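Teaching a Gripper to Face Up a Shelf

The workshop at Berwood has a lathe, a shared bench and, since May, a four-axis arm bolted to a rail that runs 600 mm along the wall. Dougal MacBrayne built it to do one job: pick up a bottle, turn it so the label points forward, and set it down at the front of a shelf. Store staff call this facing.

The mechanics went together quickly. The rail is extruded aluminum, the joints are stepper-driven through belt reductions, and the gripper is two padded fingers on a lead screw. MacBrayne had the arm repeating a fixed path within 3 mm by the end of its first evening under power. The bottles were harder.

"A cylinder is a solved problem," he says. "Toilet cleaner is not sold in cylinders." 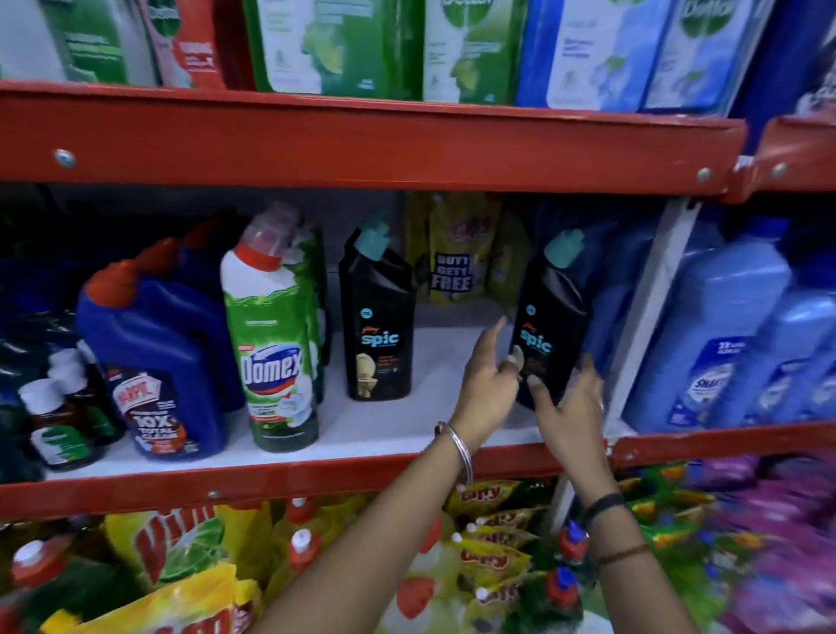

An angled nozzle puts part of the mass off the center line, and a flattened body gives the fingers one good grip width and one bad one. The first controller, a Seso board with closed-loop current sensing, treated every container the same way. It closed until the motor current rose, then lifted. Half-empty bottles deformed and full ones rotated in the pads.

MacBrayne rewrote the sequence around what hands do in an aisle. One hand sets the distance and stops the bottle from swinging. The other supplies a small correcting force from the side and may not close at all. With a single gripper he approximates the second hand using a fixed fence, a strip of acrylic mounted beside the fingers. The bottle is pushed lightly against the fence before the fingers close, and the contact gives the controller a known edge to measure from.

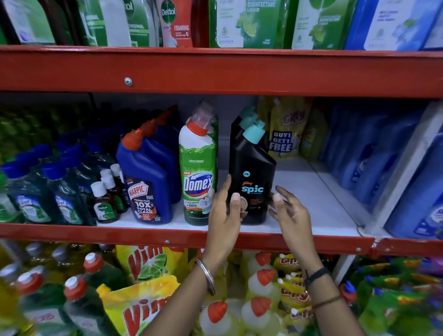
Wondusska Automation Club — Workshop Projects

The other problem is dark plastic. A black bottle with a teal cap, such as the Spic toilet cleaner, returns very little to the low-cost depth sensor on the wrist. The cap shows up well and the body is a hole in the point cloud. The current software finds the cap first, looks up a body shape from a table, and projects it downward. The table was measured by hand with calipers and holds 48 entries.

This works while the neighbors keep their distance. When the second row stands close behind the first, two caps of the same color can merge into one blob, and the projected body lands between them. A size check on the blob catches most of these cases. The arm then backs off 70 mm, shifts along the rail and looks again.
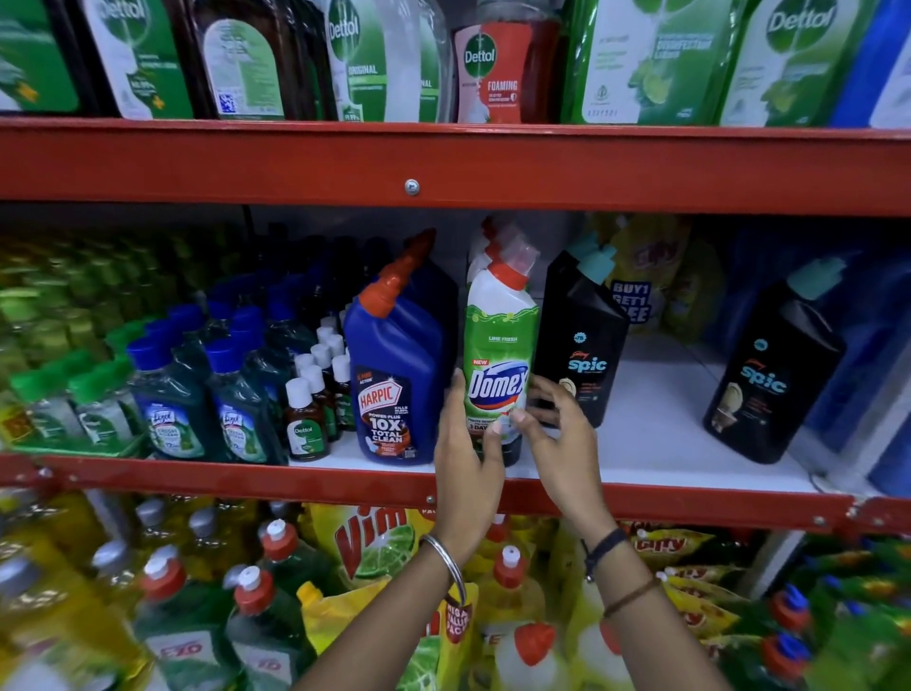
White-and-red nozzle caps are easier to segment, and a green label gives the sensor a full surface to work with. The limit there is clearance. Each finger is 14 mm thick with its pad, and bottles packed side by side do not leave that much room. MacBrayne is testing a thinner pair cut from spring steel by Śliwiński, a small machine shop that also made the lead screw nut. They fit the gap but flex under a full liter, so the lift has to be slower.

The mock shelf in the workshop is one bay wide, with a steel lip at the front that the arm must clear on every pick. The lip cost him two sets of pads before he added a fixed vertical lift ahead of any forward motion. The next revision moves the fence onto its own small actuator. The drawings are finished, and the bracket is waiting for time on the mill.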